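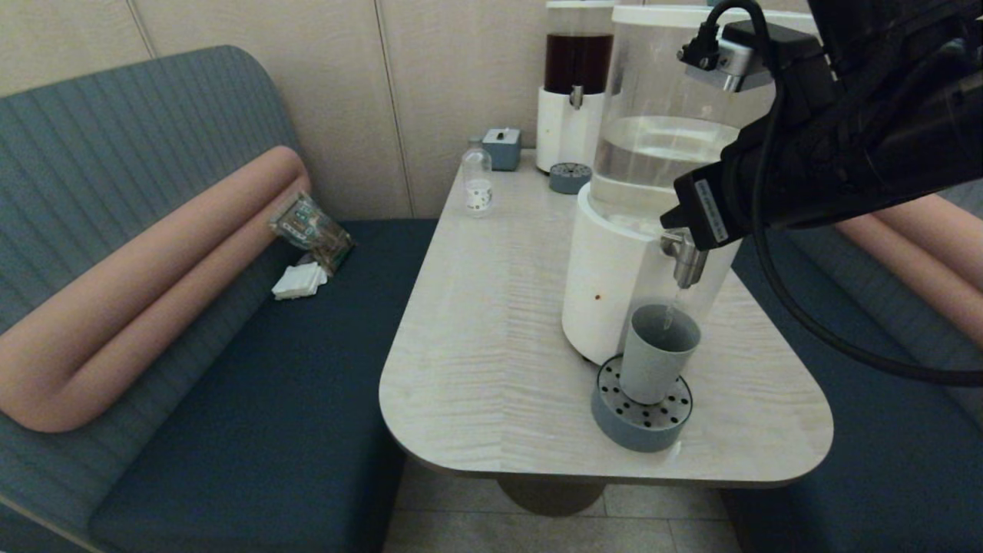

Ieuan Jarman wrote in the comment box that he would drink more water at work if he didn't have to wait for the person ahead of him to stop dripping on the table. His was one of 55 comments we got, and most of the others were also about drips, cups and waiting. We used them to decide what our project would measure.

Project Probert: Self-Serve Drinks on a Shared Table
Final report, Dec 18, 2025

1. Background

The Clindness building has one drinks table for everyone on the ground floor. Before the project, people filled bottles at a sink in the corridor or bought drinks from a machine. The building office wanted to know if a table with open dispensers would be used, and how much work it would be to keep clean. Our group took this on for the Service Design course.

The table has rounded ends and a light top. It holds a water dispenser with a clear tank on a white base, and a second dispenser of the same design for a dark brown drink. During our trial the second one was always filled with unsweetened black tea. Each dispenser has a small metal tap low on the front and a round drip tray with holes in the top.

2. What we wanted to find out

How many cups are poured in a normal week.
How much ends up in the trays and on the table.
Whether people prefer a tap they can see the drink behind.

3. Method

The trial ran for 3 weeks in November. We marked the fill level of each tank every morning and again at closing, and wrote down every refill. Cups were counted when they came back to the wash rack. We emptied the drip trays into a measuring jug at noon and at closing. The comment box stayed out for the whole trial.

We did not watch people pour. We talked about it, but one of us thought people would act differently if we stood there, and the rest agreed.

4. Results

Over the trial 1,734 cups were used. Water was by far the more popular drink, and it was the only one that had to be refilled in the middle of the day. The tea went down slowly and we threw some out most evenings.

The worst day for drips was in the second week, when the water tray gave us 900 ml. We first blamed people for overfilling. Then we found that the tap had been left slightly open after a refill. With that day taken out, the water tray was never close to full.

The smaller surprise was the position of the tray. If it slides out of line with the spout, the cup goes with it, and the last drops land on the table. We put two strips of clear tape under the tray in the third week and wiped the table less often after that.

Tea stains were a problem on the white bases. Small spots dry fast and are easy to miss. A damp cloth takes them off on the same day. After a night they need dish soap.

On the visible tank, the comments were mixed. Several people liked seeing how much was left. Two said a low tank looked old to them even when it had just been filled that morning, so we started refilling at the halfway mark.

5. Cost

The dispensers were on loan from Carnix, so we paid only for tea, soap and tape. The cups came from the Flistoria kitchen and went back there after the trial. We can't say what the setup would cost to buy.

6. Recommendations

Keep the water dispenser near the end of the table so people can reach it from two sides. Check that the tap is shut after each refill. Empty the trays at noon. Make a smaller batch of tea, or switch to something else in the warm months.

7. Limits

We tested in cold weather only, and one week had a public holiday in it. Some cups probably went to offices and came back a day late, so the daily counts are less reliable than the total. Tank levels were read by eye from a strip of tape, and two of us read them differently until we agreed to use the bottom of the waterline.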